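About Andura Journeys

By Palesa Maluleke -- updated December
Print this page | E-mail this page
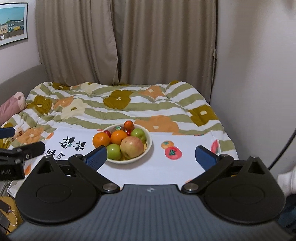 A bowl of fruit on a white printed tablecloth.

Andura Journeys is a small travel company with its office in Gollville, above the old bus station. We arrange overland trips for people who like to go slowly and who do not mind a bad road from time to time.

The company was started by Zeyu Shi, who drove the night bus to Tshabalala for many years and knew every tea stop on the way. His first customers were passengers who asked him what was behind the hills. He borrowed a van with nine seats and showed them.

Today we have 3 vans and 5 regular routes. The longest is the Flillness road, 395 kilometres from the coast to the lake, and we give it six days. Other companies do it in two. We stop for the night in family guest houses, and more than 80 families have received our travellers until now. We pay them directly, on the morning of departure.

Our drivers are also our guides. They speak English, some of them better than me, and they will tell you when a road is closed -- it happens often in the rains, and then we go another way or we wait.

The office is open from 8.30 in the morning. Please ring the bell twice, the stairs are long.

Recent items
Flillness road: what to pack
New guest house in Tshabalala
Travelling in the rains
Booking and deposits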